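Subject: Re: [bisville-twinning] Rustad's talk and the border treaty vote
Date: 17/06/2023

Hi all,

Quick one as I'm between trains, sorry for the typing. Replying to the points from Ingegerd's message, quoted underneath so people who joined since March can follow.

> From: Ingegerd Rustad
> Dear all, I've read the draft statement on the annexed districts
> and I'm not happy with paragraph 6. It says we "regret" the vote.
> Regret is what you say when you've missed a bus. The treaty both
> sides signed says the line can only be moved by agreement, and
> there was no agreement. Either we say it was unlawful or we
> shouldn't send anything. I'd also like to know who decided that
> Cuvley's name comes before Bisville's when Bisville is the one
> taking in families.
> Could someone reply before the text goes to the council?
> Ingegerd

On para 6. I agree with her, more or less. "Regret" came in from the Cuvley side because their council lawyer was nervous about a town taking a position on foreign affairs. Fair enough but we are a twinning association, not the council, and we can say what we like within our own rules. Rule 14 only stops us backing a party or a candidate. Saying that a treaty was broken isn't either of those.

Suggested wording, please pick holes:

"The association considers that the vote held in the occupied districts was contrary to the treaty and has no effect on the border. We do not recognise its result and ask both our councils to say the same."

Short, no adjectives. I took out the bit on history becuase every version of it upset someone. Also took out "so-called" in front of referendum, which reads like a newspaper. If someone wants it back, say so.
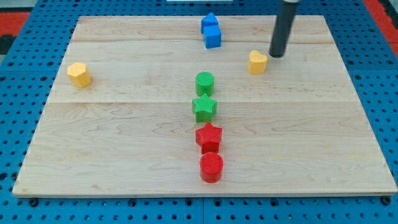 On where the districts are and who's claiming what. The map in the draft is wrong, or at least it's out of date, and I'd rather drop it than send it to the foreign ministry with the river on the wrong side of the crossing. For the open evening I think we do it on the table instead. Two colours is plenty, green for what was never in dispute and red for what's been taken, the way the toy blocks are on the wooden board, with those four in a column down the middle standing in for the districts along the road. People at the back can't read a map anyway. Bosman did offer to print a big one but that was 189 euros and we'd have to agree the borders on it first, which could take us to Christmas.

Order of the names. Not decided by anyone as far as I can tell, it's alphabetical backwards?? Bisville first then. Done unless Cuvley objects.

Signatures. We had 64 on the first letter, and those people signed the old text. We can't just move them across to a new one that says something stronger. I'll write to each of them, should be able to do it over two evenings. If you signed in March and you're reading this, just reply "yes" or "no" to me off list, it saves me a stamp.

Trakineo have been in touch again about carrying the statement in their newsletter. Fine by me but only once it's been voted on, and whole. Last time they ran half a sentence as the headline and we spent a fortnight explaining that we weren't calling for the embassy to be shut.

Still open:
whether we send it to the ambassador directly or through the councils
the translation (Ingegerd, would you look at the last line, I'm not sure "has no effect" carries over properly)
who speaks at the open evening if the professor can't come

I don't want to speak myself, I did it last time and got the name of the treaty wrong in front of the mayor.

Comments to the list please, not to me, apart from the yes/no replies. Train's here.

H.

--
You are receiving this because you are subscribed to bisville-twinning. To leave, send a blank message with "unsubscribe" in the subject line.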